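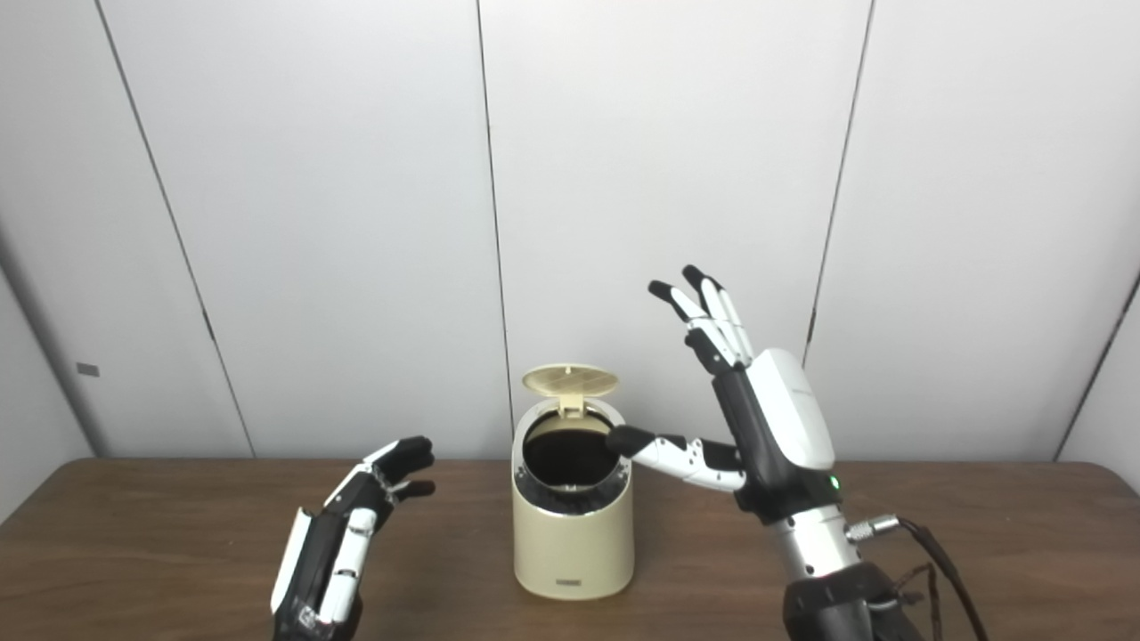

Figure 3. Tabletop bin task, lid open. The right thumb reaches over the rim; the left hand is low on the other side of the bin.

4.2 What the bin task was counted as

The task in Figure 3 is the smallest one in our study and it took up the most meeting time. Plaleck, the cleaning contractor at the Ullow site, lists it in its work schedule as "desk waste, small" and gives it 17 seconds per bin. The figure came from an older time study of human cleaners and was carried over unchanged when the robot trial was planned. We think it was a poor measure of the job even then. It covers the handling of the bin and leaves out everything a cleaner does on the way to it.

Rotich, which supplied the robots, reported the trial in terms of bins handled. Its October summary gave a total of 1,000 handlings across the trial floors and treated each one as a unit of work taken off the cleaning staff. We do not dispute the total. We do dispute what it is a total of. A handling, in the supplier's log, begins when the hands are in position at the bin and ends when they withdraw. Moving a mug out of the way before the start is not in the log. Neither is putting the bin back where the person at the desk likes it, or wiping up what missed the bag. In the weeks we observed, these were done by the same cleaners whose time was said to have been freed.

The point is easy to miss when one looks only at a bin on a clear table, with a hand on either side. Small bins with flip-up lids are not hard to deal with. A cleaner opens one with a knuckle while looking at something else, usually the next desk. The cleaners we interviewed had trouble describing how they did it at all, and several seemed puzzled that we wanted to know. For them the work was the round: which rooms to do early, which doors stick, who leaves food in the drawer and who will complain if a chair is moved.

4.3 Changes to the round

Before the trial, nine cleaners covered the Ullow building on an evening round that each of them could vary. During the trial the order of rooms was fixed, so that a cleaner would reach each robot station at a set time. The managers called this "pairing". The cleaners' word for it was "waiting", and our notes support the cleaners. On most evenings we watched, the person paired with a station arrived before it was ready for them and stood by, or began a job they then had to leave half done.

Three changes came up again and again in interviews.

The first was the loss of small choices. A cleaner who had always done the meeting rooms before the kitchens, so as to have clean water for the glass, could no longer do so. The schedule did not forbid it in so many words, but there was no slack left in which to do it.

The second was preparing. Tables had to be cleared before a station could be used. Clearing was entered in the schedule as "access" and given no time. One cleaner told us she now tidied for the machine and then cleaned for the people, and that only the second was on her sheet.

The third was answering for faults. When a bin was left with its lid up or was found on the wrong side of a desk, office staff complained to whoever was in the corridor with a trolley. Complaints were logged against the floor, and the floor had a cleaner's name beside it. Plaleck told us that this would be put right in a later version of its logging system, Murka. It had not been put right when our fieldwork ended.

We should also record what people liked. Two of the older cleaners said they were glad to bend less. A supervisor enjoyed learning to run the station and was good at it; she was paid at her old grade throughout. Some of the younger staff hoped the trial would lead to training, and a few said they had been promised it. We found no written offer.

4.4 How far the savings claim holds

Plaleck's internal report puts the saving at 500 staff hours over a year. The number is reached by multiplying the schedule time by the expected count of tasks and adding a share for walking. We asked to see how the share was set and were told that it was an estimate. No hours spent on access, waiting or complaints are taken off. Séverine Coste, who ran the site observations, kept her own tally of waiting time on the evenings she attended, and her view is that it would eat a large part of the claimed saving. Her evenings were few, and they were not chosen at random, so we do not turn the tally into a rival yearly figure. The most we would say is that the report's number is an upper limit on a good day.

It may be objected that these are teething troubles. Stations will become quicker, tables may be kept clearer, and cleaners will get used to the new order. Some of this is likely. But the objection assumes that the unpaid preparing will shrink as the machines get better, and we saw nothing in the planning papers that would make it shrink. A faster station with the same fixed order of rooms needs its tables cleared faster. The papers we were shown plan for more stations per cleaner and leave the line for access at zero.

Nor can we say much about jobs. No one was dismissed during the trial. Two cleaners left and were not replaced, and their rooms were shared among the rest. Plaleck describes this as normal turnover. The cleaners do not. Our data cannot settle the matter, and a longer period of observation, with access to the staffing budget, would be needed to try. We asked for that access and were refused on grounds of commercial confidence.

Section 5 compares the Ullow schedule with the written complaints from the same floors.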